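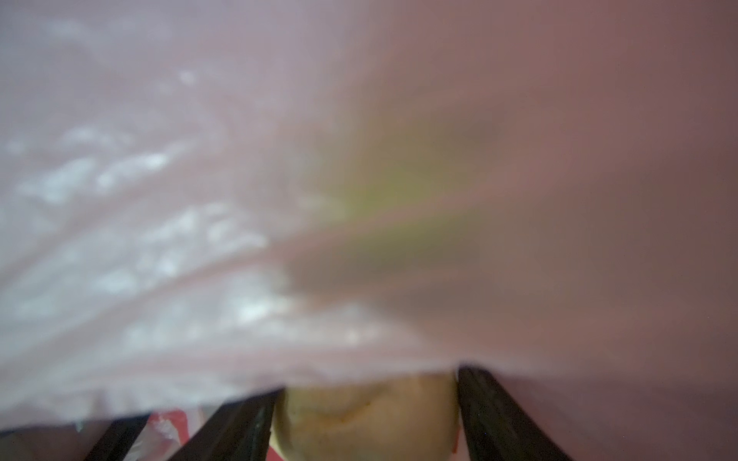 Wrist view, bag and all. Good luck finding an edge in there.

I've got a soft spot for plastic bags. I know that's a strange thing to say in March, with the whole stack half rewritten and a list of bugs as long as my arm, but I've been fiddling with manipulation software long enough to get bored by rigid things, and a thin pink shopping bag is never boring. It's see-through until it's shiny, it has a different shape every time you look, and your lovely segmentation network has no idea whether to call it an object or a colour problem.

My opinion, and I've been boring the whole office with it, is that we've been putting our effort in the wrong spot. Most of the argument in our corner of the field is about planners and policies. Which one's smoother, which one's bigger, which one ate more demonstrations. Meanwhile the thing that ruins my arvo is almost always a wrist camera with a sheet of plastic right up against the lens, and a planner downstream that's been handed a confident answer about it.

Look at it from the software's side. The wrist stream has gone to pink mush. There's a greenish smear somewhere in it and something pale and round between the fingers. A person glances at that and thinks, right, bag's in the way, go by the other camera for a bit. Our old perception node (Prodgate, for those playing along) thought no such thing. It gave me a mask, a centroid and a score, same as it would for a tin of beans on a white table. It had no way of saying "I can't see".

So that's my first demand, and I don't reckon it's a big one. Every perception module should be able to shrug! I don't mean a low score buried in a field that the planner never reads, either. I mean a proper message type, one the planner is forced to handle or it won't compile. Thulani Ndlovu put this into our branch over a couple of long evenings, and it broke 28 tests, and I was thrilled with every one of them. Those were 28 places where we'd been assuming the camera could see.

The fixed camera is the other half of it, and I'm a bit ashamed of how long I treated it as the thing you use for making videos. From over the bench you get the bag, the plate, the calculator, both arms and where they are in relation to each other. It's coarse, sure, and a forearm will hide whatever's under it. But a coarse view of everything is a terrific thing to fall back on when your fine view of one thing has turned to soup.
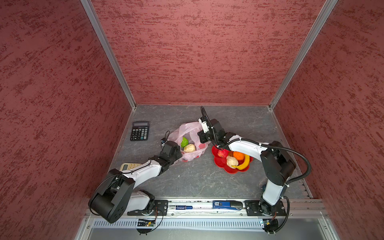 Why I've gone off the single scene model

The fashionable answer is to fuse the lot. Pour every camera into one tidy representation and let the planner drink from that. I was all for it. I wrote a good chunk of ours, which we called Wetden, and it's a decent bit of code if you only show it apples and staplers.

Give it film, though, and it averages. The wrist says there's a surface 30-odd millimetres off, the overhead says there's a green thing inside a bag, and the fused map invents a sort of pink hill that neither camera reported. Then the collision checker very politely plans a path over the hill. Anathi Van der Merwe calls this "compromise geometry" and she doesn't mean it kindly. Her fix is to keep the views apart for longer, tag each claim with the camera that made it, and merge only the bits the next motion needs. I fought her on that for weeks (sorry, Anathi) and she was right.

There's a cost, of course. You carry more state, your logs get fat, and the debugging tool has to show you disagreements instead of one pretty cloud. We had to build a new viewer for it, Avlow, and the first version took 25 seconds to open a run. But now when something goes odd I can scrub to the moment and see which camera was claiming what, and that alone has saved my sanity.

My other gripe is with benchmarks. Plenty of them still have a bin of nice solid shapes. I'd happily swap the lot for one carrier bag with its handles bunched up, because once the film's pulled into creases like that you've got highlights, folds and half-hidden stuff behind it, and no two frames agree on the outline. If your software can cope there, or at least admit it isn't coping, I'll trust it with my groceries. 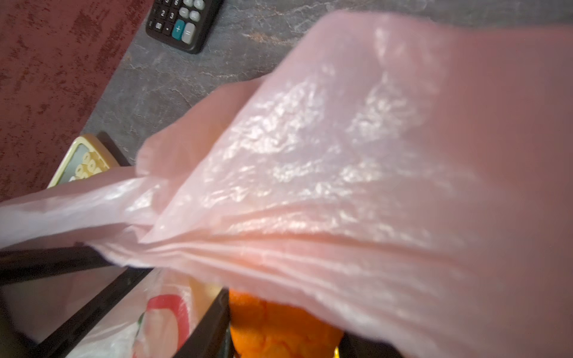
Creases, glare and a bit of calculator. The sort of input I'd like to see in more test sets.

I've had a few people tell me that bigger models will sort all this out and I should stop fussing with message types. Maybe! I'd still want the shrug in there, and I'd still want to know who saw what. If you've got a fused setup that handles thin film without making up hills, send me a log. I'd love to be wrong about this one, and I'll bring the bags.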